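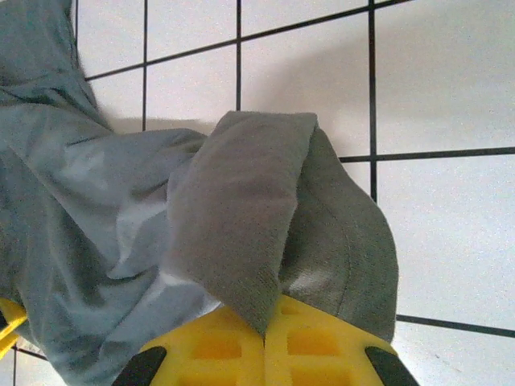
Getting Musty Smells Out of Clothes and Towels

A musty smell in clean laundry comes from fabric that stayed damp too long. More detergent usually makes it worse. Start with these.

1. Cut the detergent. Most loads need less than the line on the cap. What doesn't rinse out stays in the fibers and holds odor. If your towels feel stiff or waxy, run them once through a hot cycle with no detergent at all.

2. Use white vinegar in the rinse. Half a cup in the softener compartment is plenty. Never use it in the same load as bleach. The two make a dangerous gas.

3. Soak the bad ones. Gym shirts and old sweatshirts may need a soak before washing. Fill a sink with warm water, stir in half a cup of baking soda and leave them for 3 hours. Wring out and wash as usual.

4. Skip softener on towels and workout clothes. It coats the fibers, and towels stop absorbing.

5. Empty the washer right away. Set a timer on your phone if you forget. A load left overnight should be washed again.

6. Give things room to dry. Leave a hand's width between items on the rack. Turn hoods and pockets out, and hang sweatpants by the waistband so both legs are open. Run the bathroom fan if that's where your rack is.

7. Check the seams before folding. Waistbands, cuffs and underarms dry last. If they feel cool, give them another hour.

Cleaning the washer

Front loaders need this once a month. Wipe the rubber door seal, including inside the fold, where lint and hair collect. Pull out the detergent drawer and scrub it with an old toothbrush. Then run an empty hot cycle. Keep the door ajar between loads, unless you have small children or pets.

Clean the drain filter too, if yours has one. Put a shallow pan and a towel down first. Ours held a hair tie, 31 cents and a lot of gray sludge.

Storage

Don't put winter clothes away in September and forget them in a damp closet. Cotton bags are better than plastic bins for anything you wear often. Cedar blocks lose their scent after a season, and light sanding brings it back.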